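This site uses cookies to keep you signed in. By continuing to browse you accept our cookie policy.

Ritberg Home Boards > Kitchen and Waste > Sorting bins for a small break room

oakley_row
We have to separate recycling into three streams at work starting in July and the office manager gave me the job. Budget is small. I bought gray felt baskets, one per stream, and wrote cards for the front. Tried them out on a table with whatever was in the sack.

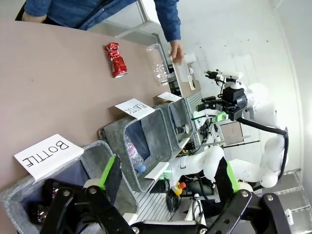 Sorting the first few items, bins lined up along the table edge.

The cards say BOTTLE, PLASTIC and CAN. Glass goes in the first one. Is that clear enough or do I need printed signs?

dmk711
BOTTLE is going to give you trouble. A water bottle is a bottle. Half your coworkers will put it in with the glass. Write GLASS.

oakley_row
I thought about it. Our hauler's sheet says "bottle" so I copied it.

Faith Mutiso
Agree with dmk. The hauler's sheet is for the hauler. At our building we had the same wording and I was pulling soda bottles out of the glass every night for two weeks. Changed the card and it mostly stopped.

tinroof
I don't think the word matters much. People look at what is already in the bin and copy it. Leave a couple of things in each one when you set them out and skip the new cards.

dmk711
That works until someone empties them.

tinroof
So leave two in the bottom.

hallway_972
My problem is the felt. I had felt baskets from Zunport for cans and the bottoms got sticky and smelled like old beer by the end of the first month. You can't hose them out. Get hard plastic tubs, or at least put a liner in.

oakley_row
They do have a dark lining, but I don't know how it holds up to liquid. I'll buy bags. I'm keeping the felt, tubs are loud when you drop glass in and the break room shares a wall with the phones.

Second try, with more of the sack sorted:
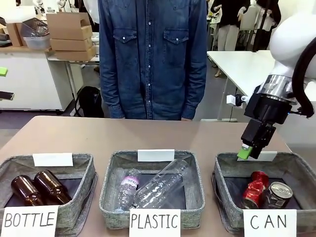

I'm going to redo the first card as GLASS and leave the other two. The white tags on the back rims are for the pickup date, I haven't filled any in yet. Still deciding whether cans get crushed or not. Crushed saves room but our sheet doesn't say either way.

Faith Mutiso
Call and ask. Ours wanted them whole - something to do with the sorting line.

hallway_972
Ours takes both. Depends on the hauler.

Thread closed to new replies. Last updated Aug 1, 2020

Comments (3)

Zatetel_fan: We did colored cards instead of words. Fine until somebody swapped them.

r. pruitt: Where do cartons go? We get more of those than cans.

quietdesk: Bag liners slide down in soft baskets. Use binder clips on the rim.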